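Mattes Nolte
August 5, 2023

OK so I finally have opinions about table coverings and you're all going to hear them. A thread.

14 replies · 4 shares

The table in the back room at Sturen has been bugging me since March. Bare top, every cup ring on display, and anything round you put on it goes straight over the side. I tried a plastic cover first (slippery, smelled like a pool toy, gone in a week).

Then my sister came back from the fabric place in Imodby with a big piece of remnant and said "just throw this over it." So I did, and I'm a bit annoyed at how much better the room is! 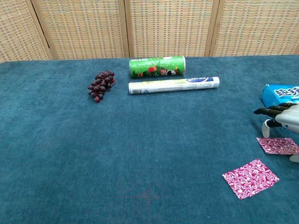 Snack night is the real test for any tablecloth in our house, and we've been through a few. Crumbs, sticky fingers, somebody's elbow, you know how it goes. I went dark teal this time and I love it – the green chip can looks great lying on it, and even the purple grapes sort of belong. Pale cloths always made our snacks look like a yard sale.

The folding screen behind it is staying too. I wanted to get rid of it for ages, but the woven panels warm everything up next to that teal. Lenz says it looks like a dentist's waiting room from his childhood. Lenz can bring his own screen.

2 things I'd still like to figure out: how to get crumbs out of something this felty without going over it with a lint roller for half an hour, and whether to hem the edges or leave them raw. I'm leaning raw – I own a sewing machine but we're not on good terms.

If you've got a crumb trick, please send it. Tape? A damp sponge? I'll try anything once.

2,334 views · 14 shares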